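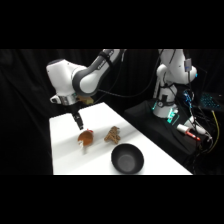

Fig. 1. Reddish-brown against white, with black behind.

Colour in Everyday Life
Handout 4: Brown, the colour that isn't in the rainbow
Revised 5/28/23. Session in Room 229.

Last time we finished with the spectrum, and somebody asked the best question of the whole course so far: where is brown? Look at a rainbow for as long as you like and you won't find it. There is no brown light either. You can buy a red lamp, a green lamp, a blue lamp, even a decent orange one, but a lamp that glows brown in a dark room can't be had. I find this wonderful, and we're going to spend the whole session on it.

Brown is dark orange. More carefully, it is what we see when a surface sends orange or reddish-yellow light to the eye but is much dimmer than the things next to it. Take away the brighter neighbours and the brown goes away too.

Try it at home
Find a brown patch on a computer screen, a plain one with a white page around it. Make a tube from black card (the Joretti card in your pack is perfect, 40 cm long if you can manage it) and look at the patch through the tube in a darkened room, so that the white page is completely hidden. Give your eyes a minute to settle. The patch should begin to look orange, and when you put the tube down it drops back to brown. Do it several times! The screen has stayed the same all along.

Colours that need a neighbour
We call these related colours. Grey is another: a grey patch alone in the dark looks like a dim white light. Olive is dark yellow and behaves in much the same way. Red and blue are far less fussy, and stay red and blue even when they are very dark. Why orange and yellow should change their names so readily is partly a matter of language, and we'll come back to that in session 6.
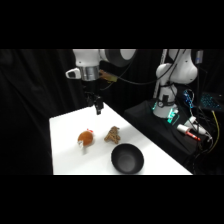
Mixing brown in paint is easy to do and hard to do well. Most people start by stirring everything together, which gives you mud. Start with orange and darken it a little at a time, with a touch of blue or a very small amount of black. It helps to have a clear orange and a clear brown side by side while you work, like the fuzzy orange toy and the bumpy brown lump on the white tabletop, and to ask how far you'd have to darken the one to reach the other. Add your black from the tip of a brush. The Waltura student black is strong stuff and will flatten a good orange in seconds.

Earth pigments
Painters had browns long before anyone had a theory about them. Ochre, sienna and umber all get their colour mainly from iron oxides, and umber has manganese in it as well, which makes it cooler and darker. Heat raw sienna and it turns a warm red-brown, burnt sienna. The water has been driven off and the iron mineral has changed to a redder one. I'll bring the two jars from the Ríos set so you can compare them — please don't open them, the powder gets everywhere.

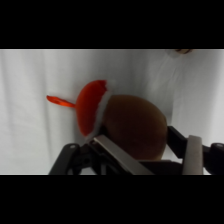

Fig. 3. Light and dark browns on one rounded body, with the lightest towards the lower right.

Shading with brown
A brown object is never one brown. On the lit side it drifts towards tan or orange, and in shadow it can look nearly black, yet we go on calling all of it by the same name. When you paint it, mix at least three browns before you begin, and check them against the paper you'll be using. A brown that looks rich on white can look washed out on black.

For next time
Read the chapter on related colours in the Fandau reader. Paint a strip of eight squares going from full orange to the darkest brown you can mix, in even steps. Cut a second strip the same and glue it to black card. Mark on each one the square where you stop saying "orange", and bring both along with your brushes.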